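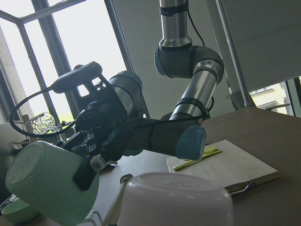

Kitchenware on the table: gallery

I have been told for years that a small kitchen needs a matching set. I doubt it. Agnes Imrie asked me to look over the pieces on this page before she decides what stays, and I agreed on the condition that I could grumble.

The colour question comes first. Mint green is everywhere in the shops now, and every seller from Otetti to Kollero has a word for it that isn't green. I've nothing against it beside plain white, but I don't believe it makes anyone's tea taste better.

Large mint-green cup. A generous size, and I'd want to know where it lives when it isn't in use. Big cups eat a shelf.

Large white cup, upside down. Plenty of people store them this way to keep the dust out. I remain unconvinced — a rim sitting on a grubby shelf is no cleaner than a rim facing up.

Small mint-green bowl. Good for olives, or for the garlic you peeled and forgot. I'd keep it over either cup.

Light wooden cutting board, rectangular. The one piece I'd defend without argument. Oil it in April and again before winter, and ignore anybody selling a special cream.

Yellow-green knife. Coloured knives are sold as cheerful. Ask how the edge holds up after 6 months and the cheer goes out of the conversation.

Agnes wants the lot kept together. I'd split it, and put the 57 dollars she has set aside for a Mösli rack toward a decent sharpening stone.

Page last changed October 18, 2019.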